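Visit report: open afternoon at the Udari test lab

I went to the Udari open afternoon in July mainly to see two grippers run side by side on the same arm. We are due to replace ours before the winter and the data sheets don't tell us much. The lab is on the second floor of an old print works, up a freight elevator that takes its time. Sign-in was at the top, then coffee, then straight into the first session.

The first session was on the bench cell. Udari had the Ekico two-finger gripper on one flange and the Jayawardena on another, with a quick-change plate so they could swap. The swap took 11 minutes the first time, including a recalibration, and less the second time. The Ekico is the heavier of the two and you can hear it close. The Jayawardena is quieter and has a longer stroke, but the finger pads are glued on and one of them had started to lift at a corner. The lab staff said they get through a set of pads every couple of months.

Both were asked to pick the same mixed set of parts: bottle caps, short tubes, foam blocks, and a steel washer that lay flat on the table. The Ekico made 60 picks before lunch and dropped 2. The Jayawardena dropped more, mostly the washer, which it tended to push along the table before it closed. With the tubes there was nothing between them. I would have liked to see something heavier than a foam block, but the payload tests are done on a different cell and that one was shut for the day.

After lunch we moved to the simulation room, which took up most of the afternoon. Udari builds each comparison in simulation before anything goes on the bench, and the same controller code runs in both. The part I wanted to see was the tabletop setup with small loose objects, and they had it up on the big monitor. It has a shallow tray with a green item and a gray ball in it, and outside the tray there is a mug, an orange ball and a ring that could be a roll of tape. Loading a different gripper model is a matter of changing one file. The arm model stays as it is.
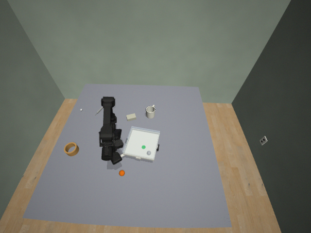

Demell wanted to know how far anyone should trust a simulated ball, having had a gripper that did well on screen and then squeezed real ones out sideways on the first day. The answer from Udari was that they don't trust the contact numbers for round objects, and use simulation for reach, approach angle and collisions with the tray rim. Grip force gets tuned on the bench. Demell asked if that was written down anywhere for customers. It is going into the next version of the test notes.

That matched what I heard later at the controller desk. They had run 104 simulated trials with each gripper and sorted the failures by cause. Most of the Ekico failures were the gripper body touching a container wall on the way in. It is a wide unit and it needs a steeper approach. The Jayawardena is slimmer and cleared the walls more often, but lost more objects once it had them. They were clear that these were results for one arm, one tray height and one set of objects.

Cameras got less time than I had hoped. There is a wrist camera and a fixed one overhead, and the group had been split on which to rely on. With the wrist camera alone, the wider gripper blocks almost half the view during the last part of the approach. The overhead view is steadier but loses the object when the arm passes over it. They now use both and switch partway down. We were told the switching adds a short pause, and on the bench you could see it.

Prices were not discussed. Lead time for the Ekico was given as longer than for the other, and spare pads for the Jayawardena can be ordered separately. I asked about running our own parts through the bench cell and was given a form. They want at least ten of each part, cleaned, with a drawing.

For our line I am leaning toward the Ekico, provided the approach angle works with the bins we already have. I will send the bin drawings to Udari along with the form and ask for a simulated run first. The freight elevator was out of order at the end of the afternoon, so allow for the stairs if you go.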